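The great jar sort-out

By Dexter Umali
4 October 2017
4 min read

I have a jar problem. I've had it for years and it got properly out of hand in June, when my aunt moved house and gave me two crates of her empties because I was "the one who keeps them". I did keep them! I kept them under the sink, on top of the fridge and in the bottom of the wardrobe behind my walking boots, and every time I wanted one I couldn't find a lid that fitted it.

So last week I finally had a go at the lot. I got everything out on the kitchen floor and put the kettle on. My rule was that a jar with no lid goes in the recycling, and a lid with no jar goes in too, even the nice gold ones. I broke the rule for a squat thing from Stamevik that I use for pens.

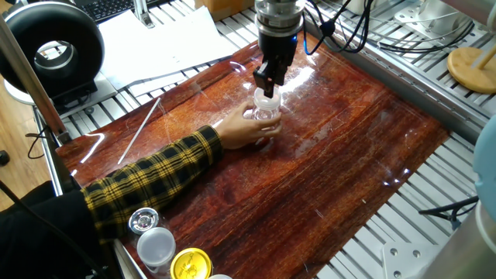
Lids are where it all goes wrong, if you ask me. Glass ones with metal tops last for ages but the tops get sticky round the rim, and then you're stood there with a tea towel and a red face. Plastic screw lids are kinder on the wrists and I've come round to them for anything I open every day. I like a clear jar with a plain white lid best of all, like the little one being held steady there, because I can see how much is left and it doesn't matter which cupboard it ends up in. The yellow lid and the shiny silver one nearby are more the sort of mix I had on my floor, where nothing goes with anything. And do hold the jar low down round the body when you're dealing with the top, fingers right round it. I used to grab mine up by the neck and I've had lentils all over the hob more than once.

Labels next. Hot water and washing-up liquid gets most of them off, and for the stubborn ones I rub in a bit of cooking oil and leave them overnight. The Manalastas chutney labels are the worst I've ever met. Two soaks and a butter knife, and there's still a grey patch on one of them that I've decided to live with.

I ended up with 26 good ones, all with lids, all on one shelf (one!). Spices in the small ones, rice and oats in the big ones. The biggest takes 790 grams of porridge oats if you give it a shake halfway, and the next size down does 600 of rice. I've written the names on masking tape on the lids and I already wish I'd put them on the sides, as the top shelf is above my eye level and I have to take everything down to read it.

The smell of pickle, by the way, does not come out of a plastic lid. I've tried bicarb, I've tried leaving it on the windowsill. If anyone has a cure please leave me a comment. Next job is the drawer with the takeaway tubs in it, and I'm not looking forward to it at all.

Contact: use the form on the About page | © 2017 Dexter Umali | Back to top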